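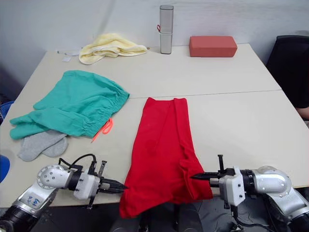 Fold planner, table two

June 23, 2021
By the Nullon bench diary
Print this page | E-mail this page

Red garment again, folded lengthwise. Katiyar proposes the second grasp from the depth mask and it likes the doubled edge, so the right gripper goes into the fold and takes a pinch there. The open question is how many layers it thinks it has. Logged estimate says two. I would not bet on it.

Changed the layer prior and replayed 154 grasps offline. Planning time is down, but the teal pants still break segmentation wherever the orange drawstring crosses the white tabletop. Katiyar labels the string as table seam. Added a color term to the cost – crude, but it can stay until the August branch.

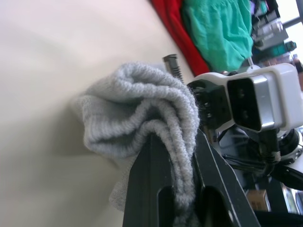
Wrist view and grip control

Gray knit is the hard case for the wrist stream. Bunched between the fingers, the ridges of fabric give Ovex plenty of texture and no usable outline. The tracker locks onto a ridge and reports slip when only the fold has moved. Raised the slip window to 16 cycles and capped the force step. False slips in replay dropped, detection lag went up to 30 ms. Acceptable at folding speed.

Still open: Ovex and Katiyar keep separate clocks, and the merge script takes the nearest stamp without checking the gap. Filed as ticket 612. Next job is a hard limit on that gap – reject the pair and replan.

Print this page | E-mail this page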